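Ternow Extension Project
Minutes of the site coordination meeting held on 8 June 2019 in the site office, Grajales Yard

Present: Marleny Tamayo (chair), Akash Rastogi (structural engineer), Rosaura Alvarado (site manager), Thaís Rocha (minutes)
Apologies: Édgar Cuadros (electrical)

1. Minutes of the last meeting
Agreed as correct, with one change. Item 4 should have read "north stair", not "north store". TR to amend the copy on the shared drive.

2. Matters arising
The hoarding along the lane has been moved back by the width of the footpath, as the council asked. The gate still catches on the kerb when it is opened fully. RA has asked the hire firm to rehang it.
The question of who pays for the second tower crane visit is still open. MT has written to Kititz and is waiting for a reply.

3. Programme
RA reported that the ground floor slab is complete and the blockwork on the east side is up to lintel height. The west side is behind, mainly because the bricklayers were shared with the Ukidow job for part of the month. They are now back full time.
The programme shows the roof going on 3 weeks later than the version issued in February. MT asked whether the time could be made up inside. RA thought some of it could, if the first fix trades work from the east end while the west end is still being closed in. This would need a temporary screen between the two halves, and AR asked to see where it would be fixed before anyone drills into the new blockwork.
Action: RA to mark up a plan with the screen position and send it to AR.

4. Drawings and revisions
There was a long discussion about drawing revisions. Two subcontractors set out from an old version of the ground floor plan and a door opening was formed 200 mm out of position. It has since been corrected, but the cost has not been agreed.
AR said that drawings were still going out by email as well as through the shared drive, so people could not be sure which one was current. It was agreed that email copies will stop. Anyone who needs paper should print from the drive and write the date of printing on the sheet.
Action: TR to write to all subcontractors with the new arrangement. 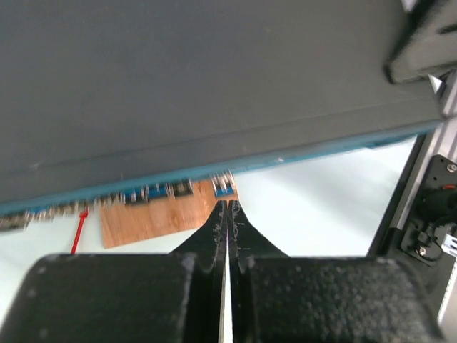
Grey panel with teal-blue edge strip

5. Structure
AR has checked the steel delivery against the schedule. Item 259 was missing and has been reordered. The remaining beams can go in without it. He has no concerns about the padstones on the east side. The west side padstones are to be left uncovered until he has looked at them.
RA asked if the lintel over the plant room door could be changed to a stock size. AR will confirm in writing, but expects the answer to be yes.

6. Services
EC had sent a note, which was read out. The cable route through the corridor ceiling clashes with the ductwork near the plant room. He suggests lowering the tray for a short length and asks for 800 mm clear in front of the distribution board. MT pointed out that the cupboard as drawn does not give him that. Either the door moves or the board does.
Action: EC and RA to meet on site and agree a position. AR to be told if any wall is affected.

7. Costs
MT said that no further variations will be paid unless there is a signed instruction. Three have been claimed so far on the strength of a phone call - these will be looked at one by one, but not again after that.

8. Health and safety
No accidents to report. One near miss, a loose board on the scaffold at the north stair, was dealt with the same morning and entered in the book. RA reminded everyone that visitors must sign in at the office and not at the gate.

9. Any other business
Deliveries are not to be booked before the lane opens. TR asked for a key to the drying room.

The date of the next meeting will be sent round by TR once EC has confirmed when he is free.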